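Two-Arm Bench Build: Handout 4
Bringing up the simulated bench before the real one
Revised April 4, 2026

Bring this handout and your wiring sheet. We pick up where the March session stopped, with both arms bolted down and neither one allowed to move yet.

1. What you should have by now

Your copy of the Skernodum project folder opens without errors. Inside it are the table, the two arms, the grippers and a set of small props. If you are building at home on a single arm, open the one-arm version instead and skip section 4.

The table file is set up for the shop bench. If your own bench is a different size, measure it in millimeters and change the numbers in the table file first. Do not scale the whole world to make it fit. That changes the arms too, and then none of the reach figures mean anything.

2. Names for left and right

Left and right belong to the robot, which faces you across the table. The robot's right arm is on the left of your screen. Write this on tape and stick it to your monitor. Most of the collisions we had in March came from someone sending a good command to the wrong arm.

3. Setting the home pose

Both arms hang over the table from the far side with the grippers pointing in toward the middle. To set this up:

Load the folder and leave the physics paused.
Move one joint at a time, starting at the base.
Keep the gripper fingers clear of the tabletop.
Save the pose under your own initials, then start the physics.

If an arm drops when physics starts, the joint holding values are missing. Copy them from the Bartoš file - the old one in the archive folder has wrong values for the wrist.

4. The tray exercise

The task is to put a small block in the yellow tray. One arm holds the block and the other stays open. The computer mouse is an obstacle and must not be moved.

Start with the block in the left gripper. Plan a path to the tray that goes over the mouse, lower the block, open the fingers and back straight up. Keep the right arm parked until the left one has returned home.

Run it 11 times without changing anything and write down each result. A run counts as a failure if the block lands on the rim, if the mouse shifts, or if the arms touch. Save the log even when every run fails.

The time limit is 600 simulation steps per run. The sample solution takes 277. You do not need to match it, and a slower path with more clearance is fine for this week.

5. Before you touch the real bench

Simulated cables do not snag. Real ones do, so check that each coil behind the arms has enough slack at the far end of the reach. The stop button goes within reach of the person at the keyboard. There must be 2 people in the shop whenever the arms have power, and this applies to home builders using shop time as well.

First real runs are at the lowest speed setting with a foam block.

6. To hand in

Your saved home pose
The run log
A short note on what failed and what you changed afterward

Put them in the Brarkivia shared drive under Handout 4.

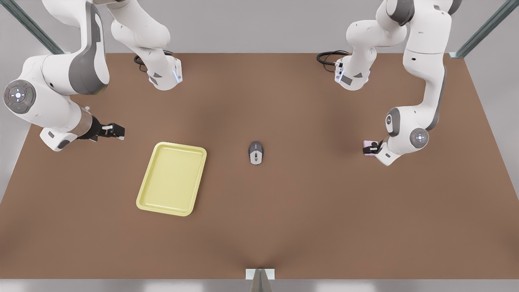 Emholm Shared Workshop - Robotics Build Group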